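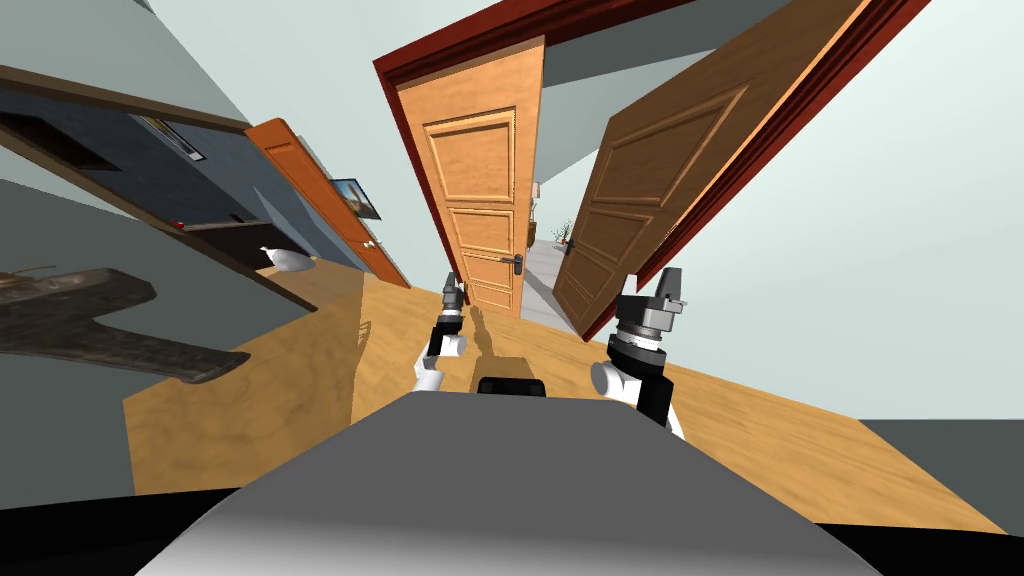
Veva Door and Cabinet Module
Simulation environment for two-armed mobile robots
Supplier: Stanby
Page last revised 26 Jul 2018

The Veva Door and Cabinet Module provides furnished interior rooms in which a simulated robot may be trained and tested on doors, cabinets and other hinged panels. It is offered to research laboratories, university departments and manufacturers of service robots.

The module contains 3,000 prepared door tasks and 700 prepared cabinet tasks. Each task specifies a starting position for the robot base, a target panel and a required opening angle. Views may be recorded from the body of the robot and from either wrist. Hinge stiffness, lever resistance and floor friction are set by the user before a run begins.
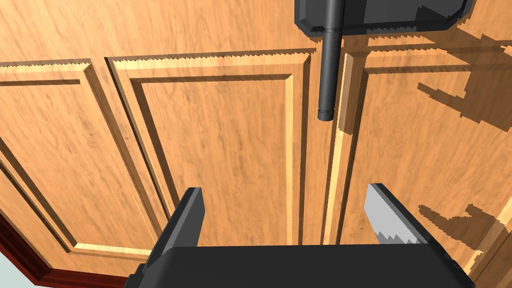
Lorna Soriano: We have used the cabinet tasks at Brelteden since April. Contact forces at the panel edge are steady from run to run, but the default hinge stiffness was too low for our purposes and had to be raised for every task.

Stanby has noted this comment. Release 3 permits hinge stiffness to be set once for an entire task group.

License and delivery
Single-site license: $3,927 per year
Delivery: by download, following receipt of a signed license form
Required: Cabrera physics engine, licensed separately
Technical inquiries: Jinlong Guo, Simulation Products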